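Brekeo Open Day – Demo Hall Safety Checklist, with Comments
Gullara site, September. Checked at 8:30, before doors.

1. Visitor barrier in place, gap to robot table measured
OK. Moved back after last year's crowding at the Drarus stand.

2. Emergency stops tested, 2 of 2
OK. Left one is stiff. Works, but order a new button.

3. Arm speed limited for public hours
OK. Set to 190 mm per second – do not raise it for groups that ask.

4. Cables taped or under ramps
Not OK at 8:30. Loose run behind the Barta screen. Taped and passed at 9:00.

5. Occupancy sign posted, 500 for the hall
OK.

6. Simulator station: correct task loaded, matches the handout
OK. Two-arm task, box and tray. Blue tray must start empty. Left gripper stays clear of the objects while the other one works in the box.
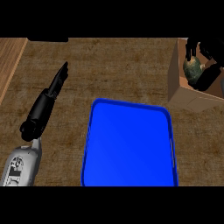 Comment from Drarus: we would like the simulator run shown before the live arms at every session, as visitors stand farther back once they have seen how far the arms reach. Could this go on the checklist as its own line?

Added as item 7.

7. Simulator run shown first, then live arms
To be checked at each session. First one is at 11.

8. Host at the table whenever power is on
OK for the morning. Afternoon cover still open – Barta to confirm by noon.

9. First aid kit and extinguisher within reach
Kit OK. Extinguisher was behind the coat rack, now moved to the door.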